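Filtdale builds and services tabletop manipulation cells for teaching labs and small test shops. The company was started by Roland Dunmore, who had spent eight years maintaining pick-and-place lines. Hacer Kılıçarslan joined as head of controls and still writes most of the motion code.

## What we supply

Our main product is the Lirkton cell. It ships as a drilled white table, two arms, grippers, a controller cabinet and a set of colored blocks for acceptance testing. The control software is Jaltico, developed in-house. It runs on Linux and exposes joint position, gripper width and motor current at 100 Hz. Customers who bring their own planner can bypass Jaltico and write to the controller directly. 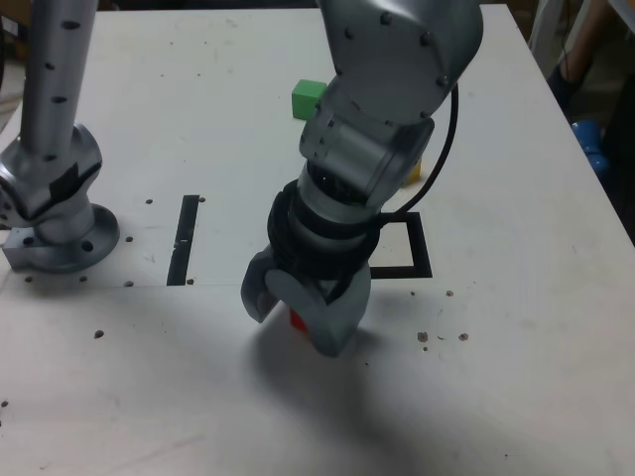

*Lirkton cell, block handling. Red block between the gripper fingers; the second arm's base is at left.*

Every cell is run through 13 handling tests before delivery. Results go into the commissioning folder with the calibration values for each arm. If a gripper is replaced later, only the tests that involve it are repeated.

## Service

Installation takes 2 days on site, including operator training. The floor must be level and the customer provides power and a wired network connection. Annual service covers joint backlash, cable wear and finger alignment. Spare fingers and cables are kept in stock. Arm housings are ordered on request and take longer.

Our Gökçe office handles repairs and returns. Please quote the cell serial number in all correspondence. The workshop closes for stocktaking during the first week of September, and units received in that period are logged when it reopens.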